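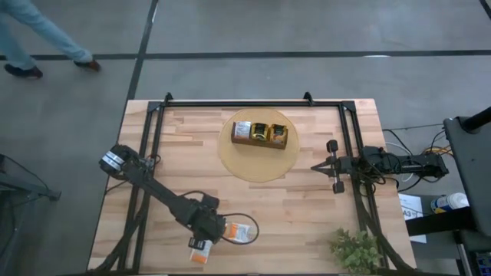
Dernière mise à jour de la page : 4 novembre 2021

COMMUNIQUÉ DE PRESSE

Sols en béton des ateliers et locaux d'activité : Serstead présente Skolis, durcisseur de surface à base de silicate de lithium

Retby – Serstead, fabricant de produits de traitement pour sols minéraux, annonce la mise sur le marché de Skolis, un durcisseur en phase aqueuse destiné aux dallages et chapes en béton des ateliers, zones de montage, réserves et locaux techniques. Le produit sera disponible à partir de janvier auprès du réseau Shahbazi, distributeur exclusif de la gamme.

Un traitement dans la masse superficielle

Skolis est une solution prête à l'emploi, sans solvant. Appliquée sur un béton durci, elle pénètre dans la porosité ouverte et réagit avec la portlandite pour former des silicates de calcium hydratés. La couche superficielle se densifie et le farinage diminue. Le traitement ne forme pas de film ; il ne peut donc ni peler ni cloquer sous l'effet des remontées d'humidité, contrairement aux revêtements filmogènes mal adhérents.

L'aspect du support reste celui du béton brut. Les nuances, reprises et taches anciennes demeurent visibles après application. Les maîtres d'ouvrage qui recherchent une teinte uniforme doivent s'orienter vers un autre système.

Supports admissibles

Le produit s'applique sur béton surfacé, taloché mécaniquement ou poncé. Le support doit être sain, absorbant et exempt de produit de cure, de cire, d'huile et de résine. Un essai à la goutte d'eau est exigé avant toute intervention : si la goutte perle, un ponçage est nécessaire. Les chapes à base de sulfate de calcium sont exclues, de même que les sols exposés à des acides, y compris alimentaires.

Les marquages existants doivent être déposés avant le traitement. Dans le cas de bandes adhésives, les résidus de colle sont éliminés mécaniquement, un décapant chimique pouvant gêner la pénétration du silicate. Le nouveau marquage est posé après le délai complet de remise en service.

Mise en œuvre

La préparation courante consiste en un ponçage au disque diamant de grain 400, suivi d'une aspiration et d'un lavage à l'eau claire. Pour une finition satinée, le ponçage est poursuivi jusqu'au grain 800. L'application se fait au pulvérisateur basse pression, puis à la frange microfibre, en maintenant la surface mouillée pendant toute la durée de pénétration indiquée sur la fiche technique. L'excédent est repris avant séchage. Un excédent laissé en place forme des dépôts blanchâtres, difficiles à retirer sans nouveau ponçage.

La température du support doit être supérieure à 5 °C pendant l'application et le séchage. Le passage piéton est possible après 8 heures. La circulation des chariots et le repositionnement des charges lourdes sont différés jusqu'au lendemain. La réaction se poursuit ensuite plusieurs semaines, période pendant laquelle seuls les détergents neutres sont autorisés.

Une mise au point réalisée sur site

La formulation a été mise au point au laboratoire de Retby, puis évaluée sur des dallages en exploitation, d'âge et de porosité différents. Les relevés ont porté sur la perte de masse à l'abrasion, l'absorption d'eau et la brillance. Les procès-verbaux sont communiqués aux prescripteurs sur demande écrite.

« Les dallages anciens présentent des absorptions très variables d'une travée à l'autre, ce qui rend les consommations théoriques peu fiables », indique Selvaraj Samarakoon, responsable technique de Serstead. « Nous demandons une planche d'essai sur chaque chantier. La consommation retenue au devis doit être celle de la planche, et la fiche technique a été rédigée dans ce sens. »

Entretien

L'entretien courant se limite au dépoussiérage et au lavage à l'autolaveuse équipée de pads souples. Les projections d'huile doivent être absorbées sans délai, Skolis réduisant la vitesse d'imprégnation sans rendre le béton étanche. Aucune métallisation n'est requise. Une seconde application peut être envisagée dans les allées les plus sollicitées, après contrôle de l'absorption.

Conditionnement et documentation

Skolis est livré en bidons et en fûts, à conserver à l'abri du gel. La fiche technique, la fiche de données de sécurité et le modèle de procès-verbal de planche d'essai sont disponibles auprès du service technique de Serstead et des agences Shahbazi. Les demandes d'échantillons sont réservées aux applicateurs professionnels et aux bureaux d'études.

Contact presse : Serstead, service communication, Retby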